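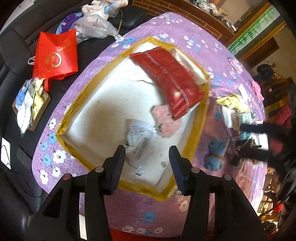
An open box on the purple floral tablecloth.

Rakosari Drawer Boxes, set of two – two stars

I paid $40 for the set after reading that they would "transform" a hall closet. Mine still looks like a hall closet. Sallamora, the shop I ordered from, had 187 reviews up in November and almost all of them gushed, which should have made me suspicious.

They come flat and you fold them up yourself. The instructions are a strip of drawings with no words, and the fourth drawing seems to belong to a different product. I did the first box wrong, unfolded it, and the crease has been soft ever since. The second went better.

The listing says they hold "everyday household items." Fine, but which ones? Gloves and scarves, yes. I put in extension cords and a couple of flashlights and the bottom sagged as soon as I picked it up. The lids are a joke. They sit on top and slide off if you pull the box toward you, and on a high shelf that means a lid in the face.

Stacking is advertised too. I tried it for a week. The lower one bowed out at the sides and I gave up.

My old Lilimmont bins cost less and are ugly gray plastic, and they have survived two moves. People keep recommending Võ as the upgrade. I looked, and for that money I would want a dresser.

Returns at Sallamora are on you unless the item arrives damaged – read that part before you order. I'm keeping mine for hats. One star for the size, which does match the listing, and one because the dye smell was gone by morning.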